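Emptying the kitchen cupboards before the move

Oct 19, 2020

We move on the last day of the month, and I have spent most of my evenings since the start of October dealing with the kitchen. I thought it would take two nights. The kitchen in this flat is tiny, and I assumed a tiny kitchen could only hold so much. It has four wall cupboards, a tall larder unit and the space under the sink, and every one of them was full to the back.

The removal firm is Clallby, who moved us in as well. They quoted 900 pounds if we pack everything ourselves and a good deal more if they do it, so we are packing it ourselves. They will take tins and dry goods but nothing opened, and no liquids that could leak. That rule has decided most of what follows.

The larder first

I started with the larder because it was the worst. Back in March I bought food the way everybody did, and some of it is still there. I don't regret it much. I had no idea how long we would be stuck indoors, and neither did the man in front of me with the trolley full of pasta. But I bought things we never eat. We had a lot of chickpeas. We had powdered milk, which I can't stand, and a big bag of yellow split peas that I had plans for and never opened.

My method was to take one shelf at a time and put everything on the table. Anything in date that we like goes in a box to come with us. Anything in date that we don't like goes to the food bank, which has a collection point by the tills at the supermarket on Ondurora Road. Anything opened gets eaten before we go or thrown out.

The last group has made for some odd meals. On Thursday we had rice with tinned sweetcorn, half a jar of pesto and the end of some capers. It was all right. Last night was lentils again.

Dates were more of a problem than I expected. 'Best before' is only about quality and I am happy to go a few months over on a tin if it isn't dented or swollen. The food bank can't be so relaxed, so anything past its date had to stay with us. The oldest thing I found was a jar of mixed spice that came with us from the last flat, and I think from the one before that. It smelled of nothing at all.

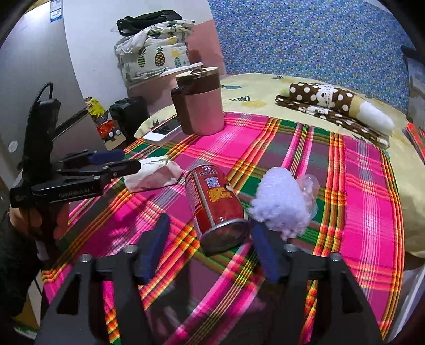

Packing what's left

I bought the boxes from Zindier, a pack of double-walled ones in two sizes. Get the small ones for the kitchen. I filled a large one with tins on the first night and couldn't lift it off the floor, so I had to unpack it and start again. Tins go at the bottom of a small box, packets on top, and then a tea towel or two to stop it all shifting about.

Glasses are wrapped in newspaper, one sheet each and two for the wine glasses. I stand them upright, as I was once told they break less easily that way. Plates go on their edges like records. I have kept out two plates, two bowls, two mugs, one saucepan and the good knife, and we are managing fine with those. It does make me wonder about the other cupboardful.

I also gave away the Todorova slow cooker. It was a good slow cooker and I used it perhaps three times. A woman two streets over collected it on Saturday and seemed very pleased with it. The bread maker is harder. It is heavy, it takes up half a worktop, and the new kitchen has less worktop than this one. But I did use it every week in the spring and I expect I will want it again this winter, so it is coming.

Still to do

Under the sink, mainly. It is all half bottles of cleaning stuff, which Clallby won't carry, so I shall use up what I can on the final clean and take the rest in the car. There's a carrier bag full of carrier bags down there too.

The freezer needs to be empty two days before we go so that it can defrost. At the moment it has peas, fish fingers, a loaf and a tub of something brown that I didn't label -- soup, probably. We'll find out on Wednesday.

After that it's the hall cupboard, where the vacuum cleaner and the Christmas decorations live.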